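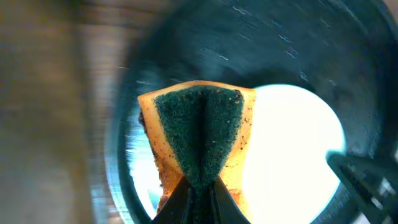
The Trulter two-layer sponge is our standard dish sponge for home and shared kitchens. It has a dark green scouring pad on one side and pale yellow foam on the other, and it is sold dry in packs of 2, 50 or 100. The pad is coarse enough for stuck-on rice and baked cheese. The foam takes on color with use, and brownish-orange stains like the ones on this sponge are a sign that it's near the end of its life as a dish sponge. Move it to the sink or the trash can lid and open a new one.

## Which side to use

**Green side:** steel pans, oven racks, uncoated baking trays, the inside of the sink.

**Yellow side:** glasses, plates, plastic tubs, countertops, anything with a nonstick coating.

Don't use the green side on nonstick, even lightly. It will leave fine scratches. For glossy enamel, start with the foam and soak the pot overnight if that doesn't do it.

## Care

Rinse under warm water after each use and squeeze until it stops dripping. Stand it on edge, or put it in the Pikolen rack (sold separately) — a sponge left flat in the sink stays wet and starts to smell. No bleach on the pad side. It can go in the top rack of the dishwasher, though the edges of the pad may lift a little after a few rounds.

Most homes get two to three weeks out of one sponge. In a shared kitchen, plan on one a week.

## Ordering

| Pack | Item no. |
|---|---|
| 2 sponges | 209-A |
| 50 sponges | 209-B |
| 100 sponges | 209-C |

The 50 and 100 packs come in a plain carton with no inner wrap. Mixed cartons with the Teltix cloth can be ordered by email. Write to Nanna Hviid in the order office and give the item number and the delivery address.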